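4.2 Beam alignment with the Kivow magnets in place

The second commissioning period was the part of the project we had most looked forward to, and it did not disappoint! With the Kivow quadrupoles bolted to their girders and surveyed, we could finally send beam through the whole transfer line at Marnedov and see how well the alignment model held up. We recorded 734 orbits over 42 shifts, most of them at night, when the ground is quieter and the cooling water holds its temperature better.

The first pass was already encouraging. Using only the survey data, the beam reached the final screen without a single corrector switched on. The orbit did wander in the vertical plane, and the pattern pointed straight at the girder joints, where the survey targets are hardest to reach. We then fitted the quadrupole offsets using the Vieira method, which varies one magnet at a time and reads the response on every position monitor downstream. 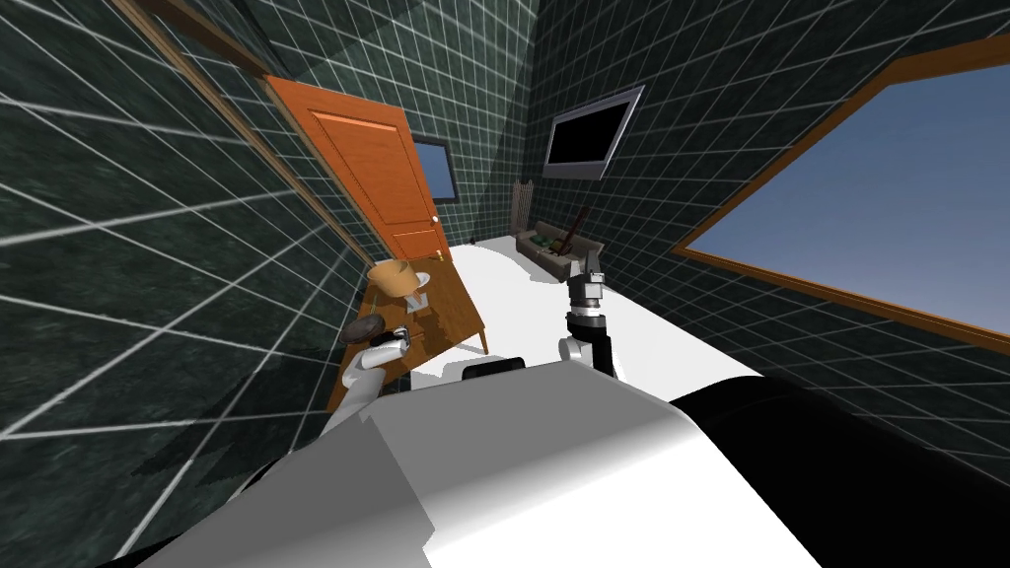
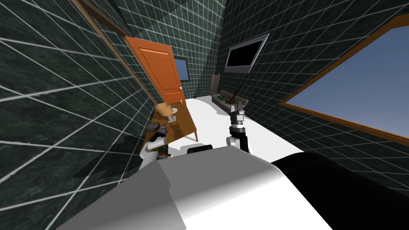 Figure 7. Two simulated views of a tiled room with a robot's two arms.

The fit depends on telling a real magnet offset from a rotation of the monitor that reads it, and on this line the two can look very much alike. A rolled monitor mixes the horizontal and vertical signals, so a perfectly good orbit seems to lean. We dealt with it by fitting the roll of each monitor as a free parameter, and were delighted to see the leftover vertical error shrink at nearly every station.

Of the 1916 monitor readings kept for the final fit, 29 were later set aside after a timing fault in the Trillinex readout. Leaving them out shifted no magnet offset by more than its fitted error. The remaining mismatch sits near the last bend, where the fringe field is poorly known, and we come back to it in Section 4.3.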